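Search this list Go
February, 6:40 pm
Tekle Alemneh

Re: [maltaveck-sim] how many examples before a first training run?

> We have 300 simulated episodes so far and the policy
> still wanders off whenever an object moves. Do we keep
> recording the same layout or change things up?

Change things up, and do it now! We were stuck in the same spot on Korkstead until we began scattering the objects for every episode and drawing the camera pose from a much wider range. We're at 3,781 episodes, and I'm more excited about this set than anything we've put together.

Two renders from one session, a tabletop view and one facing the corner and window:

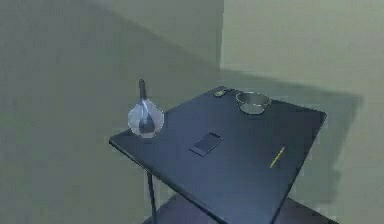
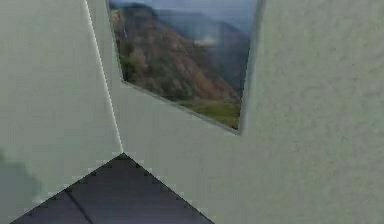
Dreßler wrote back off-list that wide camera ranges are fine for pretraining, but that every episode should carry its camera pose in the metadata, so people can filter by view later without rendering everything again. I agree completely, and we've been storing it since episode 900 (the older ones need a replay, sorry).

My suggestion for your next batch: keep the task wording fixed, shuffle the objects each time, and hold back 6 layouts that never go into training. Ours live in a separate folder called tasex_holdout. I'd love to try your policy on them if you can send a checkpoint!

Tekle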